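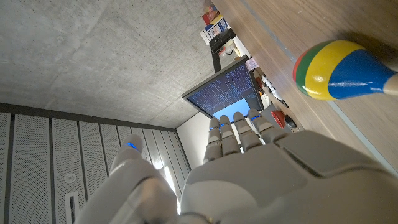 A desk monitor near a perforated acoustic wall, under a concrete ceiling.

How to Clear and Reset a Shared Work Table

A shared table fills up fast when it is used for small items all day. The steps below are the ones we follow at Skilto for the wooden tables in the Janamstead room. One table takes 30 minutes the first time and much less after that.

What you need: a soft cloth, mild soap, a shallow tray, cable ties and low-tack tape.

1. Save your work on the computer and lock the screen. Leave the monitor where it is.

2. Take away anything that belongs in another room. Cups and paper go first.

3. Put small things in the tray. A dongle on a thin cable is easy to sweep onto the floor, so pick it up by the plug end and coil the cable in a loop no tighter than 3 inches across.

4. Wipe the top with a damp cloth, following the grain. Lift old tape slowly and at a low angle. If a strip marks a line people still use, wipe along both sides and leave it down.

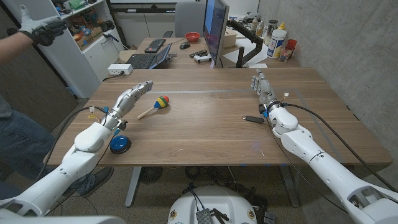 5. Set the items back with some space between them. Round things such as a maraca will roll, so lay them well in from the front edge. A push button should sit flat on its base, where it can be reached without leaning over anything else.

6. Look under the table last. Cables on carpet collect dust and catch shoes. Unplug a floor fan before moving it, then bundle the slack cable and tie it to the nearest table leg – loosely, so it can be undone by hand.

Carpet under the tables gets vacuumed on Sunday. If the table wobbles after cleaning, check the feet before tightening any bolts. The Cekano tray fits a standard drawer – store it there with the cloth once the cloth is dry.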